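Julano Manipulation Stack — Setup Guide
Section 8: Bringing up the pegboard workcell

This section covers the software side of setup: starting the services, registering the board, and checking the planner before you allow motion. Finish the mechanical steps in Section 7 first.

Starting the services

1. Power on both arm controllers and wait for the ready message in the Vachon console.
2. Open a terminal on the control PC and load the profile named pegboard_dual.
3. Start the perception service, then the planner. If you start the planner first, it loads the last saved board pose and gives no warning.
4. Check that the head view and both wrist views are updating. Restart any view that shows a time lag over 135 ms.

Registering the board

5. In the Porkora calibration tool, choose New Surface, then Perforated.
6. Click four holes in the head view, one near each corner. The tool fits the rest of the grid.
7. Switch to a wrist view and confirm that the grid overlay follows the holes when the arm is jogged slowly.
8. Mark each hook in use. The planner treats an unmarked hook as an obstacle.

Note: The wrist views are rotated compared with the head view. Leave them that way. The pose estimator expects the raw orientation.

Labeling the items

9. Run Detect once and go through the list. Rename anything labeled "unknown".
10. For items on retail cards, set the grasp region to "card" or "tool". The default is "tool".
11. Clear plastic often comes back with holes in the depth map. Draw a keep-out box by hand for bins and tubes.

Wrist and head views of the board:
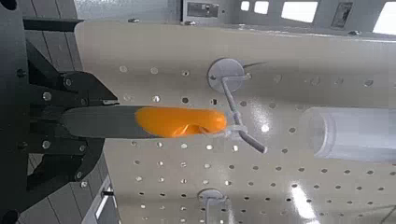
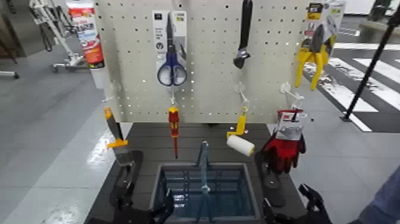
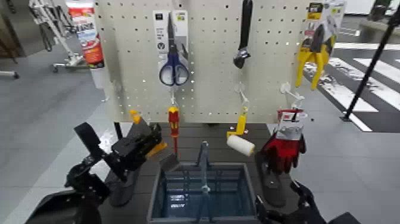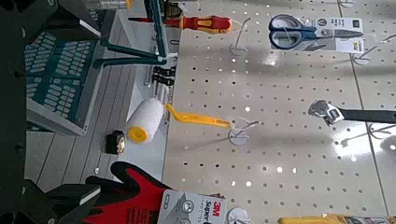 Checking the planner

12. Set the speed limit to 8 percent and choose Dry Run. The arms stay still and the path is drawn in the console.
13. Look for error 211 — it means the two arm paths cross. Move one arm to its home pose and plan again.
14. When the dry run is clean, choose Execute and keep one hand on the stop button.

Caution: Do not edit the board pose while a path is running. The change takes effect at once.

15. Save the session. Logs are kept for 90 days on the Gellton server unless you change the storage setting in Section 11.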